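Bin clearing, part 3: grasp order and the wall problem

11/12/21

The previous post ended with the calibration sorted and the planner producing grasps that were fine in the middle of the bin and useless near the sides. Most of the club's time since then has gone into the sides.

For anyone joining at this point: the Dasthorpe student robotics club is entering the bin clearing task at the Brarkel meet in June. You get a bin of long blocks in two colours and 600 seconds to move them into a second compartment, one colour first, then the other. Points come off for a dropped block and for touching the wall hard enough to trip the force limit. A trip stops the clock for nobody, so it costs you the recovery time as well.

Our software is in two halves. Raudsepp is the perception side, which segments the blocks by colour and fits a line to each one. Fesik takes those lines and decides what to pick, from which direction and at what wrist angle. Dilek Yalçınkaya wrote most of Raudsepp. I look after Fesik, so the wall problem is mine.

A long block has one sensible grasp, across its width and near its centre. If the block lies parallel to a wall and close to it, one side of the gripper has to go down into the gap between block and wall. Our bin has sloping sides, which gives a bit more room at the top than at the floor, and the first version of the planner treated the walls as vertical. It was rejecting grasps that were perfectly reachable and accepting a few that weren't, depending on which edge of the bin I had measured from. I had measured from both on different evenings and recorded neither. 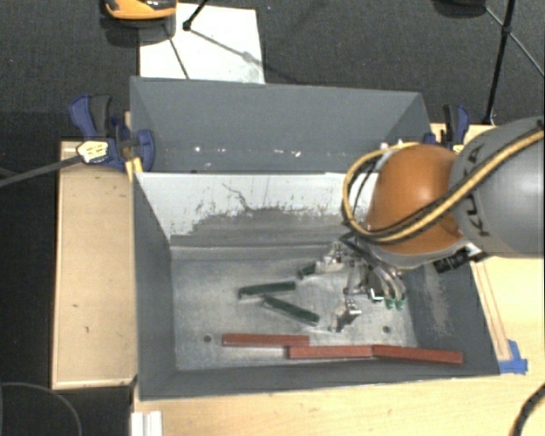 Clearance is now computed against the sloped plane at the height of the fingertips, with a separate check for the linkages further up. The second check matters more than I expected. The linkages spread well outside the tips, and with the wrist rotated to line up with a block near a corner they reach the wall first.

The other change is the order of picking. Fesik used to take the block with the highest grasp score and then replan. That works until the easy blocks are gone and everything left is against a side. It now scores each block twice, once as things stand and once with each neighbour removed, and prefers picks that improve what remains. For a row lying end to end, this usually means starting at one end. Taking the middle one first tends to nudge the others, and then Raudsepp's line fits are stale.

Zübeyde Ertürk ran the logged trials over the last fortnight and kept the spreadsheet, which is a considerable improvement on my spreadsheet. Of 79 attempted grasps, 24 were within a finger width of a wall. Three of those tripped the force limit, all on the same side, and all with the wrist close to its rotation limit. I suspect the bin pose has a small yaw error that only shows at that end. Checking it means touching off the corners again with the pointer, and I would like to do that before changing any more code.

Smaller items:

Cable slack. At large wrist rotations the bundle pulls taut sooner than the joint limits suggest. I have tightened the software limits on the last joint for now. Rerouting would be better.

Colour thresholds. The dark green is the harder of the two under evening light. Dilek has moved the thresholding to a different colour space and wants a week of data before she'll call it fixed.

Timing. Replanning after every pick is slower with the double scoring – noticeably so when the bin is full. Caching the neighbour results should recover most of it, as a pick on one side rarely affects the other.

Next session is corner touch-off, then a full timed run with both colours. If the yaw error is real I'll post the before and after numbers, along with the script Zübeyde used to pull them out of the logs.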